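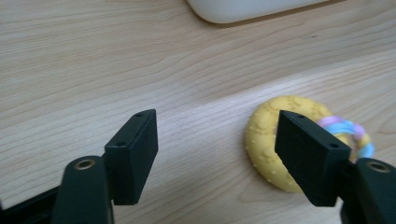
Pravness community room: progress report, 8/25/18
Prepared by Orla Keane

The light wooden table is now in use. It took up 800 of the 4000 granted, and delivery was included in the price. The top has a matt finish and a fine wavy grain, and we ask groups to use coasters and to wipe up spills straight away.

Still to do: Erkar have quoted 500 for shelving along the back wall, and we would like to accept. Muvo could not match this. The 5 stacking chairs ordered from Manríquez are delayed and we are using the old ones for now.

The sewing group and the homework club have both moved in. The lunch club will start in November, once the new sink is fitted. Please confirm whether the shelving can come out of the furniture line.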